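Kirness method

The Kirness method is a way of teaching two robot arms to do small tabletop jobs together by learning from human demonstrations. It was worked out at the Zandau workshop by a group led by Severino Calvo, and takes its name from the first software package that used it. The method is best known for its "handover token," a simple signal that tells each arm when the other one is busy in the shared middle of the table.

Background

Two-armed robots can do things that one arm finds very hard, such as holding a part steady while something is fitted to it. The trouble is that both arms want the same small patch of space. Older systems solved this with fixed schedules, written by hand, in which one arm waited until the other had finished. These were safe but painfully slow, and any change in the job meant writing the schedule over again.

Calvo's group wanted the arms to pick up their timing from people. A person steering both arms at once almost never thinks about schedules. One hand slows a little, the other slips in, and the work keeps flowing! That easy give and take is what the method tries to capture.

How it works

An operator first guides both arms through a task while the joint angles, gripper openings and camera views are saved. The recordings are then cut into short pieces wherever one arm enters or leaves the shared zone. Each arm gets its own learned controller, and the two are tied together only by the token, a single number between zero and one. A high value means "I need the middle," and a low value means "go ahead." The controllers learn to send and read this number along with their movements.

Keeping the link so small is the clever part. Either controller can be retrained alone, and a person can watch the token on a simple chart and see the arms taking turns.

Results

The main study used 238 demonstrations of sorting and placing small parts. In 284 test runs, the linked arms bumped or blocked each other 23 times, and most of those cases came from parts lying very close together near the center of the work surface.
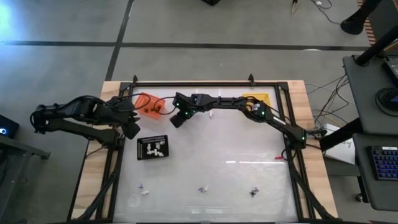
Close spacing remains the most interesting open problem. When two parts sit almost side by side, both tokens tend to rise together and the arms hesitate, sometimes for several seconds. A later version, called Grastley, adds a small random delay to break the tie, much as two people meeting in a doorway will sort things out after a moment.

Later work

The Iglesias collection, released on July 3, 2019, gathered 2561 cut pieces from the recordings so that other groups could train their own controllers. It covers picking, placing, turning and passing parts between arms. Work with soft materials such as cloth has also begun, though the shared zone is much harder to define when the object itself keeps changing shape.

See also: learning from demonstration; two-arm manipulation; remote operation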